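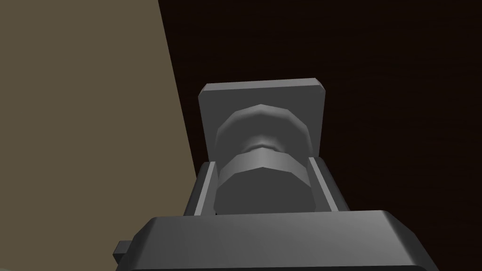

Fri 12 July

Yesterday the radio in Prestside told us that the old singer of my mother's youth has died. I was surprised how sad I became. My mother had one cassette of her, bought in March of the year I started school, and she played it when she ironed. I did not understand the words then. Now I understand them, and they are quite simple words about waiting for a letter.

In the evening I called my sister in Dorneo. She still remembers the second verse, I only the chorus. We sang it badly on the phone.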